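Saturday at the Utwood synth fair

Doors were at 11 and I was there early, clutching a coffee and far too excited!

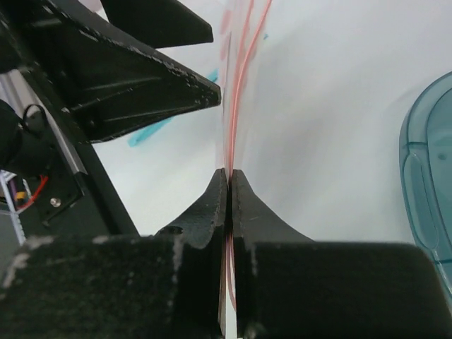 The Caron room

Went straight in for the Budavel set (pure melodic techno, lovely long builds) and stayed for Manon Gill, who played 12 minutes over and didn't get a single complaint from me. Bought a second-hand drum machine on the way out, serial number 551 – my wallet is still sulking. Going again next year, and bringing earplugs.

Print this page | E-mail to a friend
12 comments
© Gasarham Nights | Back to top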